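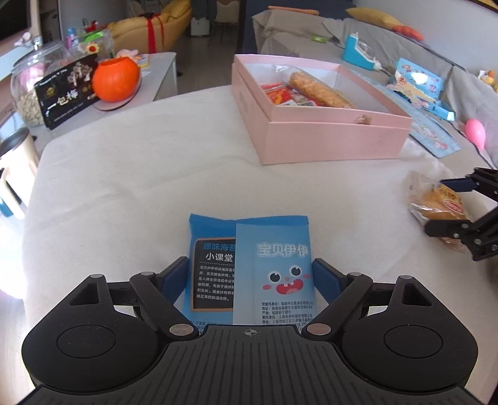

Figure 2. Two blue snack packets standing on a pale cream surface. The one in front has a cartoon face and the name 宝贝伊伊; the one behind has a panel reading 原味海苔.

## 3.2 What people told us about snack drawers

I went into the Velholm interviews expecting to hear about hunger, and mostly I heard about boredom (and a surprising amount about mothers-in-law). We asked 200 households to keep a snack diary for 30 days, and almost 500 pages came back, some of them with grease spots. I loved reading them!

My favorite pattern was the "guest shelf." Plenty of families kept one spot for food meant for visitors, and then ate from it anyway, usually late at night. In Lacson, the older part of town, people were strict about it and wrote down every slip. Over in Garnungate they hardly bothered, and one father listed the same bag of crackers four evenings running.

Packaging came up more than I'd planned for. Parents said kids picked by the front of the packet and adults flipped it over to read the back, though a few grown-ups admitted they also go for the funny faces. Mylene Catacutan coded these answers separately, and her notes are in Appendix B. She and I still disagree on whether "it looked cheerful" counts as a taste reason. I coded it as one; she didn't, and Table 4 shows both versions.

We left out the Rokum households here, as their diaries started in March and ran over a school break.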